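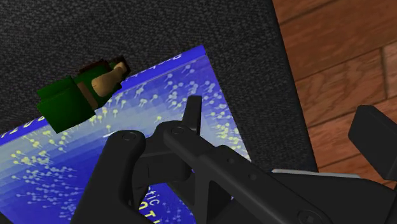 A toy figure on a blue book, with the gripper up close, rendered in the simulator.

I've been paying for Udova since July, and I still can't decide if I love it or if I'm just stubborn. It's a subscription service for practice worlds. You pick a room, drop in some household stuff, load your gripper, and then try to get it to do chores on your computer before you ever let it near your own floor. The basic plan is 120 dollars a month, which hurts a little every time I see the charge.

My opinion, for what it's worth: these services should be judged on the boring stuff. Everybody's demo shows a cube on a clean white table. Well, my house doesn't have many cubes on clean white tables! It has carpet that runs into wood floor, books lying crooked, and little toys left on top of the books. Udova lets me build that kind of mess, and I think that's worth more than another pretty kitchen.

I tried Renda first. Renda looks nicer, no contest, and the shadows are gorgeous. But its objects are all the same friendly shapes, and after 3 weeks I had a gripper that was great at mugs and hopeless with anything flat. A book is a rotten thing to grab. A small blocky figure lying on its side on a book is worse, because you want the one and keep bumping the other.

Now the complaints. The Lazaridis object pack costs extra, and it shouldn't. Lettering on covers can come out hard to read (fine for grabbing, bad if you want your robot to sort a shelf). And the run counter is hidden two menus deep. I had done 724 runs before I found it, and I would have liked to know that sooner – my plan has a limit.

People on the Troria forum like to say simulation is a waste and you should just buy the arm and let it knock things over. I get it, I really do. But I rent, I have downstairs neighbors, and a dropped book at midnight is a lot louder than a mouse click. I'd pay for Udova again next month. I'd also like them to throw in the object pack.

Posted Jan 15, 2023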